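Vellton workroom: table and cloth check

Before folding starts, look over the white table and the gray cloths. 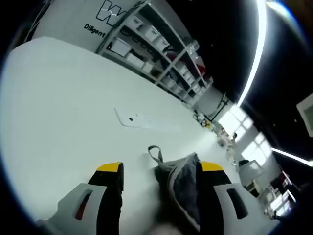
By Bence Bíró | November 23, 2023

1. Hanging loop. Tug both ends. OK.
2. Edge binding. No open stitching. Comment: restitch any gap longer than two inches.
3. Pile. Pick off loose strands, don't pull them. Comment: one strand to trim.
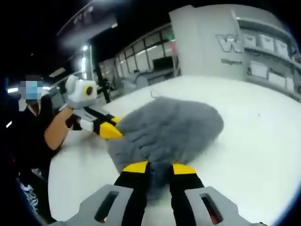
4. Tabletop. Wiped and dry before the next cloth goes down. OK.

Next check due in August.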